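换垃圾袋这类办公室杂活，示范采集的规范该写到多细？

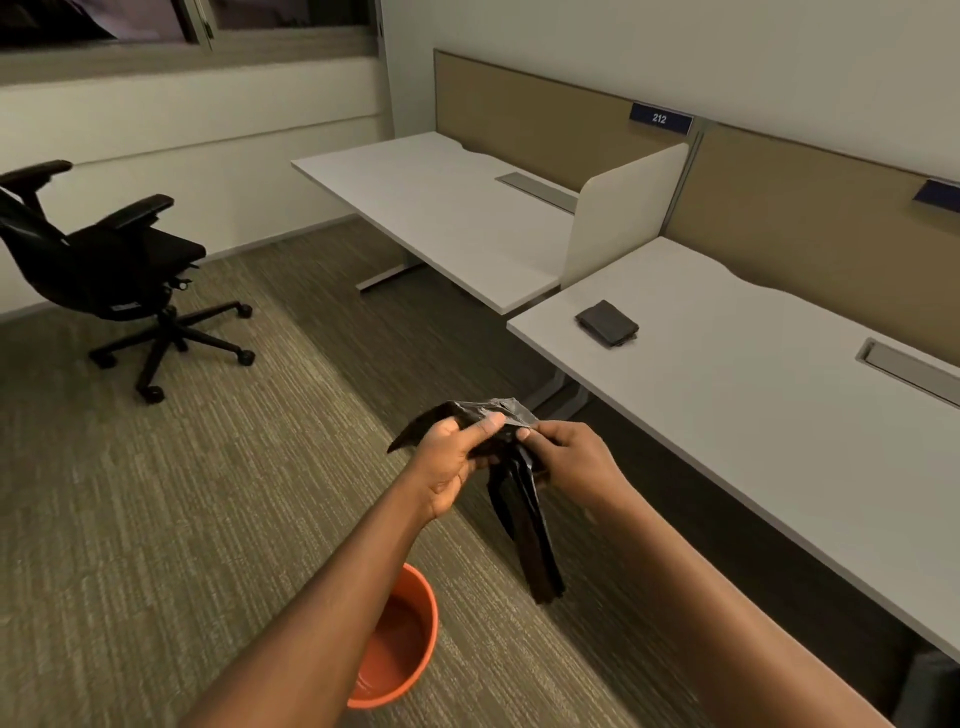
换垃圾袋任务：双手拿着黑色袋子，下方是橙色垃圾桶，后面的工位牌是212

Sarahí Lozano

各位好，先说一声抱歉，我写东西一向啰嗦，麻烦大家耐着性子看完。

我在Urnard做示范数据这一块，平时负责写任务说明、培训新来的示范员，也做一部分抽检。我们以前做的基本都是桌面任务，叠毛巾、摆杯子、开抽屉之类，规范写得还算顺手，每个任务一页纸，开头结尾讲清楚，中间留给示范员自己发挥。从六月开始，我们接了一批办公楼里的杂活，擦桌子、推椅子、换垃圾袋都在里面，地点在Sitompul那栋楼的办公层，是真有人上班的地方，只是我们去的时候多半是早上八点以前或者傍晚以后。

换垃圾袋听上去简单得不得了，我当初给它排的说明只有三行：取袋，撑开，套到桶上。结果头一轮交上来865段，抽检的同事看得直叹气。有人从口袋里掏袋子就开始录，有人是袋子已经撑好了才开始；有人套完以后用手沿着桶壁按一圈，有人往上一搭就走了；还有人习惯抓着袋子用力一抖让它灌满风，有人是慢慢捻开的。每一段单独看都没有毛病，放在一起就不像同一个任务了。最后有186段退回去重做，示范员心里不太痛快，我完全能理解，规则是我没写清楚，怪不得他们。

所以我现在在重写这一份规范，草稿已经有46条了，写到后来连我自己都不想读。我想请教做过类似工作的朋友几件事。

第一件，开始和结束的判定。“袋子撑开”到底算什么状态？黑色的薄塑料袋皱成一团，拿在手里的时候，袋口在哪一头有时候示范员自己都要翻来翻去找一会儿。找袋口这一段，应该留在示范里，还是要求大家先找好再开始？

第二件，失误。手指捻了半天没捻开，换一头再捻，这种要不要算废段？我们桌面任务的老规矩是掉了东西就作废，可是塑料袋这个东西，捻不开太正常了，全废掉的话一个上午也录不出几段。

第三件，在别人的工位旁边做事，规范里应该怎么写？杂活和桌面任务不一样，人要走来走去，弯腰，够东西，桌上有什么、椅子摆在哪里都不归我们管。我们现在只有一句“请尊重现场人员的物品”，说了等于没说。

另外，如果有人愿意讲讲自己那边的规范大概多长、怎么分层，我也很想听。先谢谢大家了！

Karabo Steyn

Sarahí你好，看到你写的那句“怪不得他们”，我特别有共鸣，我们组两年前也走过一模一样的路，当时做的是铺床单，跟塑料袋一样是软的、没有固定形状的东西，心里的苦水大概差不多。我把我们后来慢慢定下来的做法写一写，不一定都适合你，你挑着用就好。

先说规范的长度。46条放在一份文件里，示范员肯定记不住，我建议你拆成两份。一份给示范员，贴在推车上或者夹在板夹里，最多一页，字要大；另一份给抽检的人，可以很长，把各种边角情况都写进去，附上通过和不通过的例子。两份文件用同一套编号，这样抽检退回来的时候写个编号，示范员一翻就知道是哪一条。我们以前没有统一编号，退回理由全靠抽检的人自己写，有人写“动作不自然”，示范员看了一头雾水，跑来问我什么叫自然，我也答不上来。

关于开始和结束，我的经验是用看得见的状态来写，不要用动作来写。动作每个人理解不一样，“撑开”两个字，有人觉得捻出一条缝就叫撑开，有人觉得要能把手伸进去才算。状态就好办得多。比如你这个任务，我会这样写：

开始状态：垃圾桶立在地上，桶内没有袋子，桶内没有杂物；新袋子折着或团着，拿在一只手里，袋口未打开；人站在桶旁边，桶和双手都看得到。
结束状态：袋口整圈翻在桶沿外面，袋底已经放进桶内，双手离开袋子和桶，停住，心里默数两下。

最后那个“停住”请一定写上。我们早期有好多段是手一松人就转身了，结束那一刻根本判断不了袋子有没有滑下去。加了停顿以后，抽检的速度快了很多，争议也少了。

找袋口那一段，我的意见是留下来，而且要鼓励大家照平常的样子找。机器人将来碰到的也是一团皱巴巴的袋子，没有人会替它先找好口子。你图上那个样子就很典型，袋子一边支出来一个尖角，下面又拖着长长的一截，光看外形很难说口在哪里，两只手各捏着一边，人也是一边试一边判断。这种试探的过程，恰恰是我们最想要的东西。要是规范里写“请先打开袋口再开始”，等于把最难的一段给剪掉了。

不过有一个前提，试探要有个度。我们的写法是给时间上限，超过了就放下来重新开始，这一段标成“未完成”，单独存着，不删。上限定多少，你找几个手快的和手慢的各录几段就有数了，我不敢替你拍脑袋。

失误我分成三种处理，你参考一下。能自己纠正过来的，比如捻不开换一头，套上去滑下来一角又拉回去，照常算有效，在标注里勾一个“有纠正”。需要从头再来的，比如袋子掉到地上、桶被踢倒，先停下，恢复到开始状态，重新录一段，前一段标“中断”。还有一种是方法不对，比如用嘴吹气把袋子吹开，或者用牙咬，或者拿脚踩住桶，这种才是真的要退。你会发现第三种其实很少，把禁止的方法一条一条列出来，几行字就够了。至于抖袋子，我们是允许的，但是要求抖之前看一看四周，免得甩到显示器或者谁的水杯。

再说一点容易漏的，就是手的可见程度。弯腰的时候前臂很容易挡住桶沿，你图里左边那只前臂就挡住了垃圾桶的一部分。撑袋子的时候没有关系，到了往桶沿上套的那几下，如果还挡着，结束状态就看不清了。我们的规范里写的是：套袋时身体稍微后退，两肘向外打开。示范员一开始会抱怨别扭，练个半天就习惯了，倒也没有人因为这个动作做得生硬。

第三个问题我觉得是最重要的，也是最容易被当成场面话的。“请尊重现场人员的物品”这一句，换成可以照着做的条目会好很多。我们那份是这样列的，原样抄给你：

一、进场前由现场负责人走一遍，看桌面上有没有证件、钱包、屏幕内容、写了字的纸。有的话，联系工位的使用者自己收好；联系不上，这个工位今天不做。
二、示范员不得移动、翻动、遮盖任何私人物品，哪怕是好意。
三、椅子可以推开，做完推回原来的位置和方向。
四、名牌、门牌、白板如果进入画面，由后期统一处理，示范员不需要管，也不要用纸去贴。
五、有人经过或坐下，停止，等人离开或者换地方。

第一条你可能马上用得上，右边那张桌子上就放着一个黑色的皮夹。皮夹在画面里本身不算什么大事，真正麻烦的是哪天有人说自己的东西不见了，而那段时间只有你们的人在旁边。这不是信不过谁，规矩写清楚了，对示范员也是一种保护，我每次培训都会特意把这个话讲出来，大家听了心里反而踏实。

最后一点私心，新规范写好以后，请找一个完全没做过的人，只给他那一页纸，什么都不讲解，让他做五段。他问你的每一个问题，都是那一页纸上少的一句话。我们靠这个办法改了好几版，现在那份铺床单的说明只有十一条，已经很久没有人来敲我的门了。祝你顺利，写好了也欢迎发上来让大家学习。

Teodoro Arellano

我说得简单点啊，楼上写得很全了。

我们用Tovano管任务，里面每个任务可以设必填项，没填不让提交。开始状态、结束状态做成勾选框就行，示范员提交的时候自己勾一遍，能挡掉不少。规范写再长也没人看，不如让系统拦着。

袋子的话建议统一买一种，厚一点的，好开。我们之前换了厚的袋子，通过率马上就上去了。

Hideaki Katayama

我基本赞成Karabo的写法，状态定义那一段尤其好，我打算拿回去给我们组看看。不过有两个地方我的想法不太一样，写出来供Sarahí参考，也请两位不要介意。

头一个是关于统一买厚袋子。我理解Teodoro的出发点，数据确实会干净很多，可是这样收来的东西，到了别的楼、别的袋子上恐怕就不太灵了。我的建议是把袋子当成任务里的一个变量，在规范里列出允许使用的几种，薄的、厚的、带抽绳的，每一种规定一个最低的比例，由现场负责人发放，示范员拿到哪种用哪种。垃圾桶也是同样的道理，橙色的圆口塑料桶可以继续用，再配上方口的、带盖的，慢慢把种类补上。记录表里加一栏袋子种类，现在觉得麻烦，将来分析的时候会感谢自己。

勾选框我也用过，刚开始的确有效，过了一阵子大家就闭着眼睛全勾了。如果要用，建议每隔一段时间换一下顺序，或者只让系统随机问一项。抽检还是省不掉的。

另一个是“中断”的那些段。Karabo那边是单独存着，我想再往前走一步：规范里应该写明由谁来决定它们的去向，多久清理一次。我们组曾经攒了106段标着“中断”的记录，当时觉得以后总会有用，结果换了两任负责人，没有人说得清楚里面是什么，有的还拍到了同事的屏幕，最后花了很大力气一段段看过才敢处理。所以我们现在的规矩是，凡是进了存储的，不管有效无效，都要有一个责任人和一个到期时间，写在记录表的最前面。这一条看着和怎么换垃圾袋没有关系，可我觉得它比抖不抖袋子要紧。

说到办公楼，还有一件小事。除了工位使用者，也请跟楼里的保洁人员提前打好招呼。你们把桶里的旧袋子拿掉、套上新的，再拿掉、再套上，一个早上下来，人家进来看到的可能是没有袋子的桶，或者已经换过一遍的桶，会打乱他们的安排。我们的办法是自己带桶，做完带走，原有的桶一概不碰。如果一定要用现场的桶，规范的最后一条就写“离场前每个桶恢复到进场时的样子”，并且要有人签字。

还有弯腰的问题。地上的任务做久了腰很受罪，我们限制了连续录制的时间，到点换人去做桌面任务，交替着来。这一条请写进给示范员的那一页，别只放在抽检文件里，不然新来的人不好意思开口要求休息。

Sarahí Lozano

谢谢三位，我今天中午一边吃饭一边看，饭都凉了。拆成两份、统一编号，还有用状态来写，我下午就动手改。皮夹那一条我已经转给现场负责人了，进场检查表原来压根没有桌面这一项，现在加上了。

想再追问Katayama先生一句，自己带桶的话，你们在地毯上会不会遇到桶太轻、套袋的时候跟着转的情况？我们有位示范员说他套到最后半圈，桶总是跟着他的手走，只好用膝盖顶一下。按Karabo的分类，用脚踩是要退的，膝盖顶算不算呢？

Hideaki Katayama

会遇到，空桶都轻。我们允许用一只手扶住桶沿，另一只手套，慢一点没有关系。膝盖和脚一样，都列在不允许的方法里，毕竟多数机器人没有膝盖可用。如果扶着还是转，就换一个底部重一些的桶，把换桶这件事记在表里。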